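Search the forum Search Advanced

Bench Automation Board > Cells and Cobots > Faults and Near Misses

Dropped drive during teardown, gripper says it was still holding. Anybody seen this?

Started by Thenmozhi Kulkarni, Jun 13, 2025

thenmozhi_k wrote:

Hello everyone, long-time reader and only an occasional poster, so please forgive the length of this one. I want to get it all down while it's fresh.

We run a small refurbishing shop and for a good while now we've had two arms sharing a slatted table, taking apart and rebuilding desktop towers. Drives out, memory out, processor out, everything into a fixture tray, then the good parts go back in the other direction. It's slow, patient work and the arms are well suited to it, and I have grown fond of them (my husband says too fond). We keep score on a whiteboard and we had reached 1,092 drive moves without a single drop. I was planning to bring in a cake.

Well, no cake. On the next one the gripper came up out of the case with a 3.5-inch drive, swung across toward the tray, and let go of it about a hand's width short. The drive landed on its corner inside the open tower, right on the edge of the board. The arm carried on to the tray as if all was well, opened its empty fingers over the pocket, and reported a good placement. That last part is what has me upset. I can live with a dropped drive. I can't live with a cell that drops one and then tells me it didn't.

The log shows "part held" the whole way across. The fingers are position-sensed, and the "held" window is set to accept anything between fully open and fully closed. We're running the Zindex controller package with the stock pick routine, which I have barely touched.

My questions are whether anyone has seen the held signal stay true after a drop, and what you would check first. Thank you kindly for reading this far.

welington_p wrote:

Oh, I'm sorry about your streak! That's a painful one. We had something very close to this last September and it took me far too long to work out, so let me try to save you some time.

Start with the held window. If it accepts anything between open and closed, then it isn't checking for a drive, it's checking that the fingers haven't reached the end of their travel. If the fingers stall partway for any reason (a bit of grit, a cable tucked between them, a force limit that trips early), you get "held" with nothing there. Put a drive in the fingers by hand with the arm in a safe stop, read the position, and set a narrow window on either side of that number. Then do the same for memory, and so on for every part you handle. It's a dull afternoon and well worth it.

Then look at your speed on the swing. Ours was lifting nicely and then losing the drive on the turn, every time at the same spot, where two moves were blended together and the arm gave a little jerk.

dalva.t wrote:

Welington is right about the window, but I'll disagree with him on the swing, with affection. I've been around these cells a good many years and when somebody tells me a drive fell out in the air, I go and look at the carrier first. Plenty of towers have the drive sitting in a plastic carrier, and if you grip by the carrier you're trusting two little plastic arms to hold on to a block of metal. They flex. The drive can ease out of the carrier while the gripper hangs on to the carrier perfectly well.

Thenmozhi, when it landed, did the carrier come down with it?

thenmozhi_k wrote:

Both together, Dalva. Drive and carrier were still married when I picked them up. It's a very sensible question though and I wouldn't have thought to mention it.

Welington, I did the hand test while my tea was brewing. You were right about the window, it's wide enough to park a truck in. I'm embarrassed. I had assumed the stock routine would arrive with something sensible in it.

dalva.t wrote:

Then I withdraw the carrier theory and will go sit in the corner. Don't be embarrassed, by the way. The stock window is wide so the demo works on whatever people have lying around. I've seen whole lines go into service with it untouched.

rogerio_n wrote:

I'm going to be the grumpy one here, so apologies in advance. Everyone is talking about why it fell, and I'd like to know where people's hands were.

A hard drive is heavy enough to hurt, and it has corners. If the cell believes it has placed the part, it goes straight on to the next move. Think about what a person does when a drive clatters into an open case. They reach for it! I would. Any of us would, it's pure reflex. And now there's a hand inside the tower and an arm coming back for the memory with no idea that anything is wrong.

We had a near miss of just that sort. A young fellow on our second shift put his hand in after a fallen screw tray, and the arm came down and stopped against his wrist. Collaborative mode did its job and he had a red mark and a story. But the fingers were closed on a metal bracket at the time, and the contact limits had been worked out for the bare gripper. Whatever the arm is carrying needs to be part of the risk assessment.

So my advice is to leave the tuning for later. First make a lost part stop the cell, with both arms, and make it stay stopped until somebody presses the reset from outside the reach.

welington_p wrote:

I take the point about the stop, Rogério, and I agree with most of that. I wouldn't leave the tuning for later, though. If she makes every lost part stop the cell with that window as it is, it will never stop, because it never notices. And if she tightens it carelessly it'll stop every few minutes, and then people start pressing reset without looking. I've watched that happen. A cell that cries wolf is its own kind of hazard.

rogerio_n wrote:

All right, that's fair. Both on the same day, then. Window in the morning and stop logic in the afternoon, and no production in between.

mirela_q wrote:

Hello all, jumping in from the electronics side. I set up cells for a living, mostly with Bukhari fixtures, and I'd love to put in a word for the tray.

You've all been asking how the gripper can know it still has the part. There's a second, independent place to ask, and that's the pocket. A cheap sensor under each pocket tells you whether something arrived. If the gripper says placed and the pocket says empty, you stop. It doesn't matter then whether your held window is perfect, and the two checks can't easily be wrong in the same way.

One more thing, Thenmozhi. Please look at the power-up on that board before you sell it. A drive corner coming down on the edge of a motherboard can crack a trace without leaving much to see. And if the socket was open at the time, look at the socket under a good light.

dalva.t wrote:

Seconding the pocket sensors, and seconding them loudly. I'd only add that memory modules lying flat are much harder to sense than a drive standing up, so do the drive pockets first and don't let the memory hold you back.

thenmozhi_k wrote:

You're all so generous with your time, thank you. I've put the board aside with a note on it, and the cell is off until I've done both jobs in the order Rogério asked for.

I'm adding our layout, with a tower open on the table and a drive standing in the fixture, so you can judge the distances for yourselves.
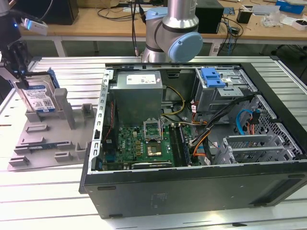 mirela_q wrote:

What should the arm do in the first second after it loses a part?

rogerio_n wrote:

Stop where it is, keep its fingers as they are, and hold the other arm too. Don't let it go home on its own, and don't let it open the fingers, in case the part is only half lost and still hanging there. Then a person looks, from outside the reach, and decides.

welington_p wrote:

One small quarrel with "stop where it is." If you're at full speed with a heavy drive, the hardest stop you have can throw a part that was only slipping. We use a controlled stop for lost parts and keep the hard one for the emergency button and the contact limits. It travels a bit farther, but it stays on its path.

rogerio_n wrote:

And I'd take the hard stop and the thrown drive, if the table has a screen around it. We won't settle that one here, I suspect. It belongs in her risk assessment, with her own stopping distances measured and written down.

thenmozhi_k wrote:

Back with results, and I'm so pleased to have something to give you in return for all the help.

I taught a proper window for the drives first, then ran 30 picks at low speed with nothing in the case, so it would have to notice empty fingers. It caught every one. Then I put a real drive in and brought the speed back up little by little, and there it was! At the old speed the finger position creeps on the swing, just a hair, right where the two moves are blended. Welington, you may take a bow. The grip force was at the factory setting, and the pads were shiny as a dinner plate. I have new Brakisora pads on now and a slower blend, and the creep is gone.

With the window as it was, the fingers had all the room in the world to close behind the drive as it slipped out, and they must have caught on something before the end of their travel. I did find a sliver of label stuck down in the finger slide. I can't prove that was the culprit but I have my suspicions.

The lost-part stop now holds both arms, and the reset is on the wall by the door. I went with the controlled stop for now, Rogério, and I'm pricing a screen. Please don't be cross.

rogerio_n wrote:

Not cross in the least. Send me a note when the screen is up and I'll stop nagging. Put the sliver of label in a bag and staple it to the fault report, too. The next person will want to see it.

dalva.t wrote:

Lovely work. How often will you change the pads? We were changing ours when they looked bad, and of course everyone has a different idea of bad.

thenmozhi_k wrote:

I wish I had a proper answer! The old set had 1,549 picks on it, counting the memory as well as the drives, so I'm going to change them well before that and check the creep weekly in the meantime. If anyone has kept better records than I have, please do share.

mirela_q wrote:

Ours vary a lot with how dusty the towers are. We wipe the pads at every shift change and log the finger position on a test block. When it drifts out of our band they get changed, whatever the count says. I'll dig out the sheet and post it in the files section tonight.

Related threads
Pad wear on parallel grippers, post your numbers
Controlled stop or hard stop for a lost part
Zindex held signal: where to find the window settings
Pocket sensors for memory modules lying flat
Drumeo reset box wiring, second arm won't release

Recent in Faults and Near Misses
Cable snagged on drive cage during lift
Contact limits with a part in the fingers
Processor stuck to the pad after release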